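Bellis Community Gym
Progress report to the Rankin Fund, second half of the grant
Prepared by Danuta Piątek, project manager

Background

The grant pays for supervised strength and balance sessions for adults referred by local GP practices, and for people who refer themselves after an illness or a long spell of inactivity. It covers instructor hours, room hire at the Flolport site and a small amount for consumables and equipment. This report follows on from the one sent in January.

Attendance

61 people have now completed the full block of sessions. Our target for this stage was lower, so we are ahead, though the picture is uneven. The morning group fills quickly and has had a waiting list since spring. The early evening group has never been full. Several people who signed up for it work shifts and could only come every other week, and two asked to move to the mornings when their hours changed.

We have raised the evening problem with Velimir Trajkovski at the practice, who makes most of our referrals. He has agreed to ask patients about working hours before he suggests a group. It is too early to say what difference that will make.

Staffing

Alžběta Kadlec continues as lead instructor. Rukhsana Shaikh finished her exercise referral qualification in the period and now takes the evening group on her own. We had planned to recruit a third instructor for holiday cover but the post drew only one applicant, who withdrew before interview. For now Alžběta and Rukhsana cover for each other, and we cancelled 4 sessions as a result. Everyone affected was offered a place in another group that week.

Premises and equipment

The Flolport room has been available as agreed. The heating was off for part of the winter and the landlord took some time to put it right — we moved the stretching work to the upstairs corridor while it was being repaired, and nobody was turned away.

Kettlebells, mats and resistance bands are cleaned between groups. The handles get wiped first, then the rest of the weight, and the used wipes go in the bin by the door. We have spent more on wipes than we budgeted for. 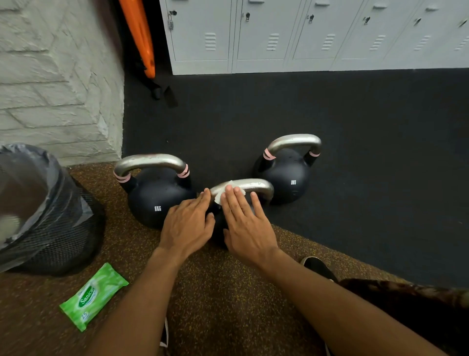 Spending

The overspend on consumables stands at £400. We have met it from the equipment line, where £500 remained after we decided against buying a second rowing machine. Room hire and instructor hours are both on budget. Humaira Kiani has checked the figures and a full breakdown is attached separately.

Feedback from participants

Most comments were about the timetable. People would like a session later in the morning, after the school run. A few said the booking form was hard to use on a phone, and we have since shortened it. One man asked for louder music and three asked for none.

Next period

We will trial a late morning group in place of one evening session and readvertise the cover post with fewer required hours. We would also like to discuss moving the remaining £100 in the equipment line to consumables, and would be glad of your answer before the new timetable is printed.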